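플래드컴 수학관, 다면체 상설전 ‘모서리를 따라 걷다’ 9월 개관
정다면체부터 준정다면체까지 모형 254점 한자리에, 직접 접어 보는 전개도 교실도 함께 열려

2023-03-27

플래드컴(Fladcombe) 수학관이 오는 9월, 본관 2층 전체를 새로 꾸며 다면체를 주제로 한 상설전 ‘모서리를 따라 걷다’를 선보입니다. 오랫동안 창고 선반에 나누어 보관해 오던 모형들을 드디어 한자리에 꺼내 놓게 되어, 준비하는 저희도 무척 설레는 마음으로 봄을 보내고 있습니다.

이번 전시에는 모두 254점의 입체 모형이 나옵니다. 정사면체, 정육면체, 정팔면체, 정십이면체, 정이십면체, 이렇게 다섯 가지 정다면체가 입구에서 관람객을 맞이하고, 안쪽으로 들어가면 꼭짓점을 잘라 낸 깎은 정이십면체와 정육면체에서 출발해 만들 수 있는 육팔면체가 차례로 이어집니다. 학교에서 한 번쯤 들어 보셨을 오일러의 공식, 곧 볼록다면체의 꼭짓점 수에서 모서리 수를 빼고 면의 수를 더하면 언제나 2가 된다는 이야기도 전시실 한가운데 벽면에 큼직하게 적어 두었습니다. 정육면체라면 8에서 12를 빼고 6을 더하는 셈이니, 어린 관람객도 모형을 손에 들고 금세 확인해 볼 수 있습니다.

모형 제작은 목공방 보쿠소프(Bokusov)가 맡아 주셨습니다. 면과 면이 만나는 각도를 하나하나 맞추는 일이 보통 까다로운 것이 아니어서, 특히 정십이면체는 여러 번 다시 깎은 끝에 지금의 모양을 얻었습니다. 가장 큰 모형은 한 모서리의 길이가 400밀리미터에 이르며, 아이들이 둘레를 돌면서 면을 세어 볼 수 있도록 낮은 받침 위에 올려 둘 예정입니다.

전시 해설지는 지브린(Jibrin) 출판사가 펴냅니다. 쌍대다면체를 설명하는 대목에 특별히 공을 들였는데, 정육면체의 여섯 면 한가운데에 점을 찍어 이웃한 면의 점끼리 이으면 정팔면체가 나타난다는 사실을 투명한 종이를 한 장씩 넘기며 살펴볼 수 있게 만들었습니다. 해설지는 초판 2000부를 찍어 관람객께 무료로 나누어 드리며, 준비한 수량이 모두 나간 뒤에는 수학관 안내대에서 열람용으로 보실 수 있습니다.

상설전과 함께 ‘전개도 교실’도 문을 엽니다. 두꺼운 종이에 인쇄된 전개도를 오려서 접고 붙이는 단순한 수업이지만, 정육면체의 전개도가 모두 열한 가지라는 것을 스스로 찾아내는 시간은 어른들께도 제법 즐거운 씨름이 되리라 생각합니다(시범 수업에서는 부모님들이 더 늦게까지 자리에 남아 계셨답니다!). 재료비는 한 분당 1000원이며, 가위와 풀은 수학관에서 준비합니다. 초등학교 3학년 이상이면 누구나 신청하실 수 있고, 더 어린 친구들은 보호자와 함께 참여하시면 됩니다.

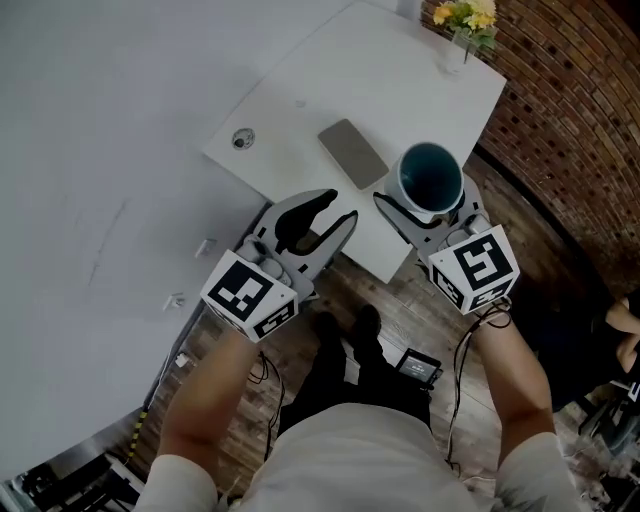
교실에서 완성한 입체는 집으로 가져가셔도 좋고, 원하시면 전시실 끝에 마련되는 ‘모두의 선반’에 놓아두고 가셔도 좋습니다. 조금 비뚤어지고 풀 자국이 남은 것도 기쁘게 받겠습니다. 선반은 계절마다 한 번씩 정리하며, 이름을 적어 두신 작품은 그때 다시 찾아가실 수 있습니다.

학교와 동아리의 단체 관람은 가칸스(Gakance) 예약 창구를 통해 받습니다. 단체 관람을 신청하실 때 학년과 인원, 그리고 요즘 수업에서 다루고 있는 단원을 함께 적어 주시면 해설 내용을 그에 맞추어 준비하겠습니다. 휠체어나 유아차를 이용하시는 분들은 본관 동쪽 출입구의 승강기로 2층까지 편하게 올라오실 수 있습니다.

정확한 개관일과 관람 시간, 전개도 교실의 시간표는 여름 중에 수학관 게시판과 소식지를 통해 다시 알려 드리겠습니다. 취재와 촬영을 원하시는 언론사는 플래드컴 수학관 홍보실로 연락해 주시기 바랍니다.

문의: 플래드컴 수학관 홍보실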